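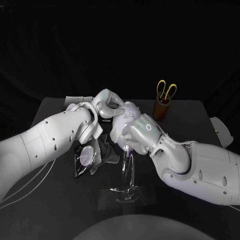

I have been learning to fold paper for two years now, and I still get a little thrill every time I open a new packet of sheets. It started with a rainy April and a secondhand book, and now there's a shelf in my hallway that holds nothing but boxes, birds and one very lopsided frog. What I love most is how much of it is grip. Look at those white fingers hooked over the upper edge while the other hand holds on low at the right side – my teacher at the Inga studio would approve, she's always after us to hold a thing from two sides before we do anything to it.

The big project this summer has been a hanging garland for my sister's porch. I wanted 315 little stars on it (yes, really!) and I've been making them at the kitchen table after dinner, usually with the radio on. A good evening is 21 stars. A bad evening is four stars and a paper cut. 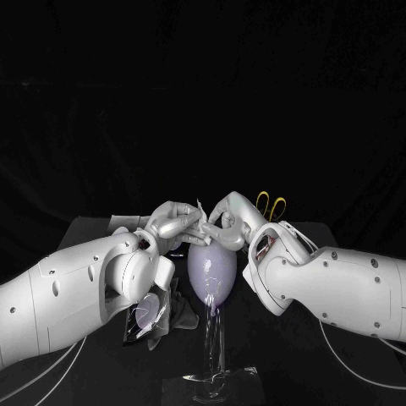
Paper matters so much more than I thought when I began. I burned through a cheap pack of 700 sheets from the discount store and half of them cracked along the crease. Then I tried the Nonetti sheets, the thin ones with the soft finish, and wow. They take a fold so cleanly, and you can undo it and go again without the corner turning to fuzz. The colors are lovely too, especially the mustard. 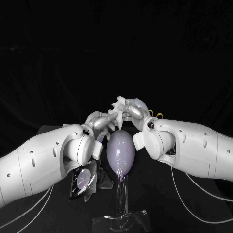
My other discovery is wet folding, which I put off for ages and now can't stop doing. You dampen thick paper just a bit, shape it, and let it dry that way, so an elephant can have a proper round belly. My first tries came out as crumpled as that white thing pinched between the two hands, all jagged edges, and I kept every one of them. The third elephant stands up by itself, if you lean it on the fourth.

Next up is a modular ball from the Zimitz pattern book, thirty units and no glue. I've already picked the paper – mustard, of course, with a dark blue for every other piece.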